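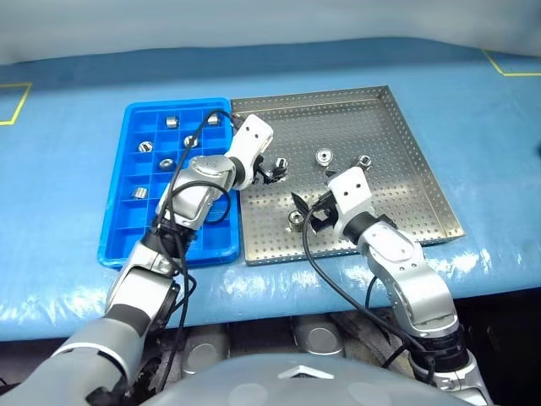 jondavo_fan: Anyone buying from the June 1961 Zarkitton cigarette card reissue? Seller in Nandcombe wants 100 quid for 19 cards. Says only 3,251 sets exist.

Agbeko: Says who? I've never seen a print figure for that run. Sounds made up to me.

kwesi_i: Bit harsh. My dad had seven of them and the backs match the old checklist – green ink, no full stop.

Agbeko: Green ink proves nothing. Ask for a scan of the edges.

jondavo_fan: Asked. He'd "rather not".

kwesi_i: OK, I'd leave it then.

Contact us | © 2019 Jondavo Card Forum | Back to top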